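Is marble contact film worth it on a tabletop?

Nadja Ammann
Posted in April

We have a dining table with a scratched top and I keep seeing ads for Zistora marble-look film. They claim 1,000 wipes without fading, which sounds like a number somebody picked because it's round. Has anyone lived with this stuff? I'm after white with soft gray veins, like so. 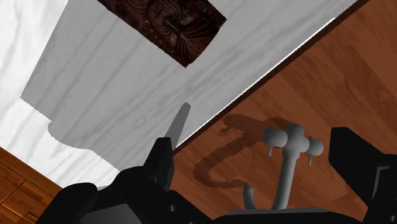
3 replies

Tamás Pálfi
I'd pass. I put a different brand on a desk and the corners lifted where my wrists rest. Wiping isn't what kills it - heat and elbows do. The ad won't mention either one. If the wood underneath is solid, sand it and oil it. Takes a weekend and you can redo a bad patch later. I like looking at wood anyway.

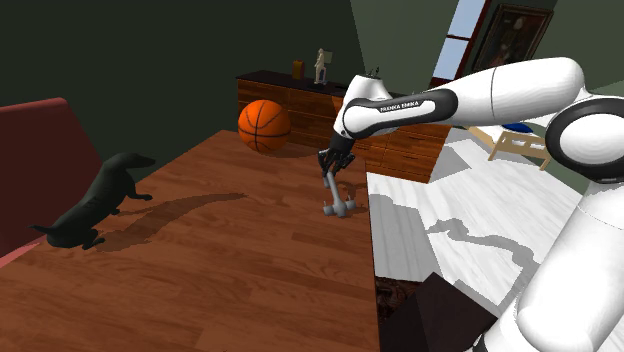
Nele Sperling
Depends on the film. Ask for a sample and stick it on the worst scratch you've got, then leave it for 19 days or however long you can stand. Deep scratches will show through unless you fill them first. Clean off any wax with dish soap and let it dry overnight. Pull the backing off slowly and work from the middle out. I'd still want to know who counted those wipes.

Amirul Setiawan
mine is fine but its only on a shelf so dont go by me. use a hair dryer on the edges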